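Publicado el miércoles, 26 de octubre de 2022
Por el equipo editorial de Cuadernos Iro

4. El medianil como zona de conflicto

4.1. Dos páginas que fingen ser una

Casi todo lo que se ha escrito sobre la doble página da por supuesto que el libro está abierto y plano. Es una suposición generosa. El diseñador trabaja en una pantalla donde las dos páginas se tocan con una línea finísima en medio, aprueba el pliego en un PDF donde ni siquiera está la línea y, meses después, recibe un volumen que se cierra solo sobre la mesa y que se ha tragado media palabra del título.

En las secciones anteriores describimos el corpus del proyecto Sulitz: 200 catálogos de exposición de formato vertical, encuadernados en rústica fresada o en cosido con hilo, y todos con al menos una composición que cruza el lomo. Llamaremos «cruce» a cualquier elemento gráfico que empiece en la página par y termine en la impar. Llamaremos «pérdida» a la franja de ese elemento que un lector no puede ver sin forzar el libro. Hubo cierta discusión sobre qué significa forzar. Acabamos por adoptar un criterio poco heroico: se considera forzado todo ejemplar que cruje.

Conviene separar dos problemas que los manuales suelen mezclar. El primero es mecánico y depende del papel, de la dirección de la fibra y de la encuadernación. El segundo es de composición: dónde se colocan las cosas respecto a un eje que el lector percibe aunque esté vacío. De lo mecánico se ha ocupado la literatura de imprenta con una paciencia admirable. Lo segundo se despacha normalmente con una frase del tipo «evítense los elementos importantes en el centro», consejo que los directores de arte leen, subrayan e incumplen en el siguiente encargo.

4.2. El eje y sus vecinos

El material del fondo Whitfield permite ver el problema con bastante claridad porque conserva, además de los libros impresos, las maquetas de trabajo. En 30 de los catálogos disponemos de ambas cosas. La comparación es instructiva y algo cruel. En la maqueta, el rostro retratado mira al espectador con los dos ojos; en el ejemplar impreso, la nariz ha desaparecido y los ojos se han acercado de un modo que la familia del artista difícilmente habría autorizado.

Ahora bien, no todos los cruces fallan. Hay dobles páginas en las que el lomo interrumpe la imagen y el lector no protesta, e incluso algunas en las que la interrupción parece formar parte del plan. Nuestra hipótesis es que la diferencia tiene menos que ver con el tamaño de la pérdida que con lo que ocurre inmediatamente a los lados. Un eje solo, rodeado de materia continua (un cielo, una tela, una pared), se lee como una herida. Un eje flanqueado por elementos emparejados se lee como una junta, y las juntas se perdonan con facilidad. Llevamos siglos viviendo entre ellas.

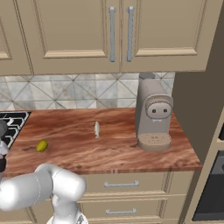 El emparejamiento a ambos lados del lomo tiene en tipografía una tradición larga, que va de los márgenes simétricos a los folios colocados en espejo. Lo habitual es explicarlo como una cuestión de equilibrio, palabra que en los textos sobre diseño sirve para casi todo. Preferimos una explicación más doméstica. En los armarios altos de la cocina de la figura 3, las dos puertas centrales se encuentran en una línea vertical, y los tiradores, dos barras largas y plateadas, quedan en paralelo a poca distancia uno de otro, cada uno en su puerta. Quien mira entiende dónde se parte el mueble sin necesidad de buscar la línea. Trasladado a la doble página, el procedimiento consiste en colocar dos elementos verticales análogos cerca del lomo, uno por página, y dejar que anuncien el corte. Hemos visto catálogos premiados que resolvían peor el encuentro.

A este recurso lo llamamos «guarda doble». Los elementos que la forman pueden ser filetes, columnas estrechas de texto, pies de foto girados o los bordes de dos imágenes independientes. Lo único que pedimos es que tengan longitud parecida, que arranquen a la misma altura y que el lector los reconozca como pareja. Dos columnas de distinta longitud funcionan mal. Una columna frente a una fotografía no funciona en absoluto, por más que el autor de la maqueta hable de tensión.

Queda la cuestión de la distancia. Si la guarda se acerca demasiado al lomo, la pérdida se la come y volvemos al punto de partida, esta vez con dos elementos mutilados donde antes había uno. Si se aleja, deja de señalar el eje y se convierte en una columna más. En los cosidos con hilo hay cierto margen de maniobra. En la rústica fresada el margen es el que deja la cola, y la cola no consulta con nadie.

4.3. Una tirada de prueba

Para contrastar la hipótesis encargamos a la imprenta Rekbridge un cuadernillo de ensayo con tres variantes de una misma doble página: sin guarda, con guarda doble y con una guarda simple, es decir, un solo elemento en la página impar. El texto se compuso en la misma familia y el mismo cuerpo en los tres casos. La imagen de fondo era idéntica, una superficie lisa con una ligera degradación tonal, elegida por su absoluta falta de interés.

La tirada fue de 2.000 ejemplares, cifra que exige una explicación. El presupuesto del proyecto contemplaba bastantes menos. El mínimo de máquina, en cambio, contemplaba 2.000, y en esta clase de negociaciones suele ganar la máquina. El excedente ocupa hoy un pasillo de nuestro departamento y está a disposición de quien quiera replicar el ensayo o calzar una mesa.

Los participantes hojearon el cuadernillo sin instrucciones sobre el lomo y marcaron después, sobre una reproducción reducida, los puntos donde la composición les había parecido defectuosa. La variante sin guarda concentró las marcas en el eje, como cabía esperar. En la variante con guarda doble las marcas se dispersaron por la página, y una parte considerable fue a parar al folio, que estaba perfectamente bien. Interpretamos el dato como señal de que el lector, una vez tranquilizado respecto al centro, busca otra cosa de la que quejarse.

La guarda simple dio el resultado más incómodo. Esperábamos un comportamiento intermedio y obtuvimos el peor de los tres. Varios participantes dibujaron por su cuenta el elemento que faltaba en la página par, con flechas y, en un caso, signos de exclamación. Un único elemento junto al lomo llama la atención sobre el eje y luego no hace nada con ella —algo así como un acomodador que señala la butaca y se marcha con la linterna.

4.4. Limitaciones

El ensayo tiene varias. La más evidente es que un cuadernillo delgado se abre mejor que un catálogo grueso, de modo que la pérdida real fue menor que en el corpus. Intentamos corregirlo añadiendo pliegos en blanco. El resultado se parecía tanto a una libreta que algunos ejemplares volvieron con la lista de la compra.

Tampoco hemos controlado el efecto del color. En los catálogos con fondo oscuro, la sombra natural del lomo se confunde con la tinta y la pérdida pasa inadvertida. En los de fondo claro, la misma sombra dibuja una franja gris que ninguna guarda consigue disimular. Sospechamos que parte de lo que aquí atribuimos a la composición pertenece en realidad a esa sombra, y que un papel ligeramente crema habría suavizado las diferencias. La comprobación requeriría otra tirada. El pasillo no la admite.

Por último, el criterio de selección del corpus favorece los catálogos que alguien se molestó en conservar. Los peores cruces de la historia del diseño editorial habrán acabado con toda probabilidad en el contenedor de papel, donde no podemos medirlos. En la sección 5 se aplica la noción de guarda doble a las cubiertas con solapa, que plantean el mismo problema en un lugar donde al menos no hay cola.

Comentarios (3)

maqueta_y_tijera: Muy de acuerdo con lo de la guarda simple. En mi estudio la usamos durante años y el cliente siempre preguntaba «qué le falta» a la página. Le faltaba la otra.

Lectora de pruebas: ¿Se midió la pérdida con el libro en la mano o sobre atril? En atril se abre bastante más y los resultados pueden cambiar. Por lo demás, el criterio del crujido me parece más serio que muchos que he tenido que aplicar.

encuadernador jubilado: La cola no consulta, pero avisa. Si se usa poliuretano y se deja curar como es debido, el fresado abre casi como un cosido. Otra cosa es que lo quieran pagar. Yo me quedaría con unos cuantos cuadernillos si todavía los regalan.

Contacto: secretaría de redacción | © 2022 Cuadernos Iro. Todos los derechos reservados | Volver arriba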